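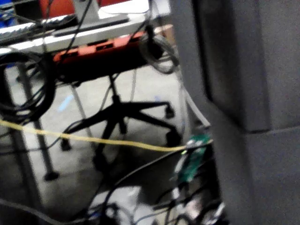
Keabetswe Shezi
I promised some colleagues to write down the cable rules we use around the robot arms at Drallard. It will be a long thread, sorry. I am not a safety authority, I only maintain the cells and I read the manuals more slowly than other people.

Keabetswe Shezi
First rule. Every cable that goes to the arm has a label on both ends before it is plugged in. The label has the cell number and the port, nothing else. We tried once with nice long names, and after a month there were three cables called "camera new".

Keabetswe Shezi
Second rule. Power and signal do not share a bundle. If they must cross, they cross at a right angle. I know that many benches work for years without this. Then one day the encoder gives a strange value and you lose a week.

Keabetswe Shezi
Third rule, and the one I repeat most. A cable that moves with the arm must be fixed at the wrist and again at the elbow, with a free loop between. To check the loop, drive each joint slowly to its limit with reduced speed, one person at the stop button and one person looking. The same person does not do both.

Keabetswe Shezi
Asmaa Bouazza asked me how big the loop should be. I don't have a formula. Look up the minimum bend radius in the data sheet of the cable and stay well above it. If the loop can touch the floor or catch a chair in any pose, it is too long.

Keabetswe Shezi
About chairs. Wheels and cables on the same floor is the most common bad thing I find when I visit other labs, and I find it in ours too. A caster goes over a yellow network cable and the cable looks fine. Inside it is maybe not fine. Our rule says no cable on the floor where a chair can roll, also not "only for today".

Keabetswe Shezi
Power strips go under the desk edge, screwed or clamped, never hanging from their own cord. One strip does not feed another strip. The arm controller has its own wall outlet. Extra length is coiled wide and tied with hook and loop, no tight plastic ties, and the coil is hung up.

Keabetswe Shezi
Bare circuit boards. This is the discussion I lose most often. People want the board where they can see the small light, I understand it. But an open board among loose connectors is waiting for a short circuit. Put it in a box with a clear lid, and you still see the light.

Keabetswe Shezi
Tape on the floor must mean something. At our place blue is the position of furniture and red is the reach of the arm, with a margin. If you move the arm, you remove the old tape the same day. Old tape is worse than no tape - people believe it.

Keabetswe Shezi
When do we check? Every Monday before the first power on, it takes 5 minutes per cell. You walk around once with the hands in your pockets and only look, then you pull softly on each connector. Essam Abou Zeid made a one-page sheet for this and it hangs on the cell door.

Keabetswe Shezi
What the sheet does not have is a box for "known problem". We removed it in July. People ticked it and the problem stayed known. Now you repair it, or you write a name and a day next to it and the arm stays off.

Keabetswe Shezi
Sanaa Alaoui wrote to me that this is too strict for a research group where the setup changes every day. Maybe yes. In that case I would keep 2 of the rules: labels on both ends, and the slow test of the joints after every change of cable. The rest you can add when the setup is calmer.

Keabetswe Shezi
If your country or your insurance has its own requirements, they come before my thread, of course. I will post the sheet when Essam has corrected my spelling in it.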